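Brick sorting

Brick sorting is the practice of separating interlocking plastic building bricks into groups, usually by color, shape or size, so that a given piece can be found when it is wanted. It is done at home, in schools and toy libraries, and by dealers in second-hand bricks. The usual equipment is a flat surface and a set of open bins or a divided tray.
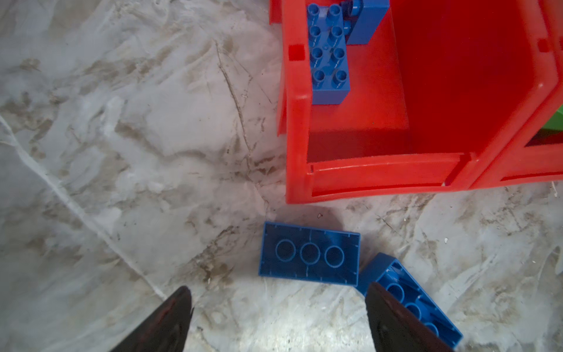
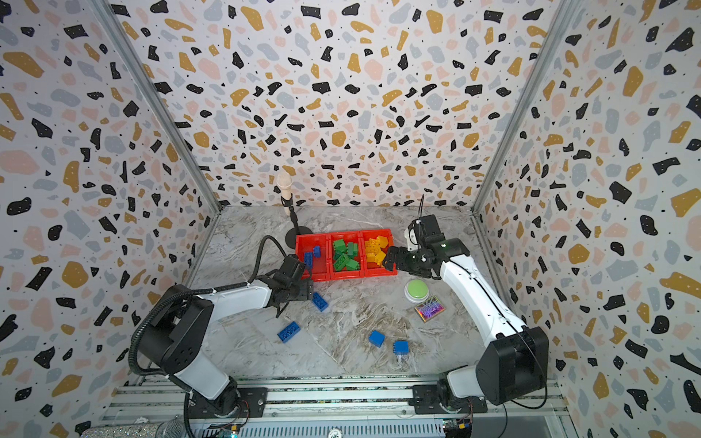
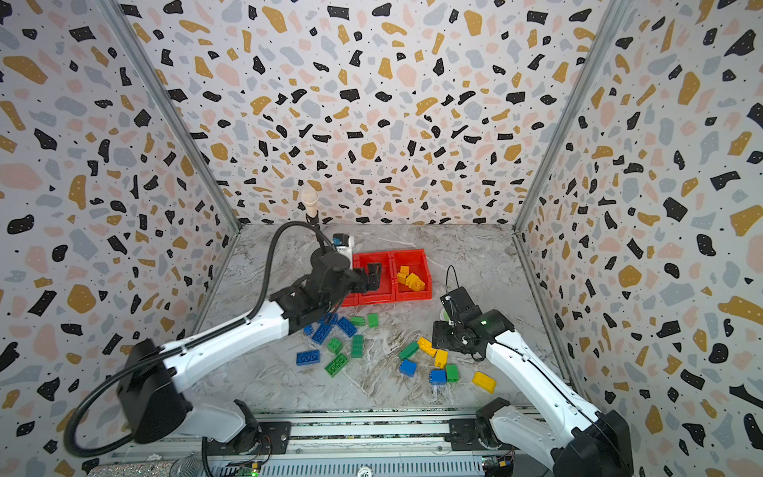

Building bricks and red sorting bins, with blue bricks among those still to be put away.

Methods

Sorting by color is the simplest method and the one most often taught to young children. Each compartment is given to one color, and bricks of all sizes go in together. It is quick to learn and needs few containers, but a small piece is hard to pick out of a deep pile of larger pieces in the same color.

Sorting by shape puts all bricks with the same stud layout together whatever their color. Bricks are named by their rows of studs, so that a 2x4 has two rows of four. Builders with large collections tend to prefer this method. In her handbook for toy libraries, Kartini Liew recommends changing over from color to shape once a collection passes 200 pieces of any one color.

Mixed systems are common. The Urkanberg toy library sorts first by color into trays and then by size into lidded boxes. Its main collection is recorded at 1781 bricks and is re-sorted every June.

Containers

Sorting containers are generally shallow and open at the top. A raised lip at the front keeps bricks from sliding out when the tray is moved. Two-part and three-part containers are both used for color sorting, the three-part kind allowing blue, green and yellow to be kept apart in one tray. Single bins may also be placed side by side. Containers in one plain color are easy to wipe clean, though red bricks are difficult to see in a red bin.

The Trollow system, used in several day centers, has no labels. One brick is left in each compartment at the end of a session to show what belongs there.

Procedure

Bricks are first spread out in a single layer. Pieces that are joined together are pulled apart, and anything that is not a brick is set aside. The sorter then works through one color at a time, beginning with the most common. Bricks may land with the studs up or with the hollow underside up, and it makes no difference to sorting by color. When sorting by shape, an upturned brick can be identified by the tubes in its underside. A 2x4 has three in a row.

Two people can share a surface by taking one side each. Rizal Santoso and Anisa Entili, who ran sorting sessions for school groups at Gunawan, set each round at 15 minutes and limited a pair of beginners to 30 bricks.

See also: Construction toy; Toy library; Storage tray

Contact the editors | Copyright Muveo Reference | Back to top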